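3.2 Items and starting layouts

The desk set was kept small so that every layout could be reset by one person without a checklist. It holds the things most office workers in our interviews named when asked what they put away at the end of the day: a laptop, a mouse and its pad, a stapler, a clipboard with paper, and a cup of markers. Khurana and Lumbao bought the items from Carketti and replaced any that wore out with the same model.

We used 17 starting layouts. In each one the items were spread over a brown tabletop at angles a person might leave them, and the stapler was never placed against another item. Clipboards always carried at least one sheet, as a loose sheet changes how the board slides and where it can be held. The layouts were drawn up by Engelbrecht, who worked from notes made at the Dubey office in September.
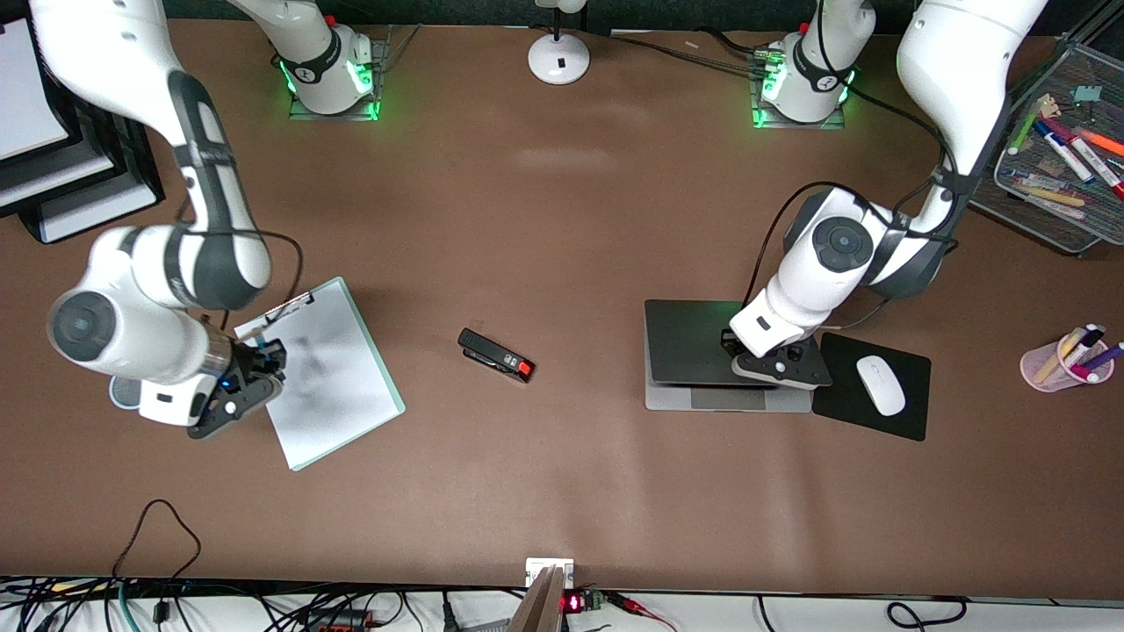

What counts as a tidy desk in this study? A desk is tidy when the laptop is closed, the mouse is on its pad, the markers are in the cup, and the clipboard and stapler lie parallel to the front edge of the table.

Figure 2. Desk items on the brown tabletop: clipboard, black stapler with a red-orange tip, laptop, white mouse on a black pad, and a translucent pink cup with a yellow and a purple marker.

The definition above was settled after a short rating task. Each of 39 raters sorted printed photographs of desks into tidy and untidy piles. Agreement was high for closed laptops and for markers in the cup. It was lower for the clipboard. Several raters accepted a clipboard at a slant if nothing else was near it, and 2 raters called any desk with a stapler on it untidy. We kept the stapler in the set and left their ratings in the totals.

Kovalchuk and Tapley scored the final state of each desk separately, using the same definition. An item was scored as out of line if its long side was visibly turned from the table edge. Marks or creases on the clipboard paper were ignored. Where the two scores differed, the desk was scored again by Engelbrecht and her score was used.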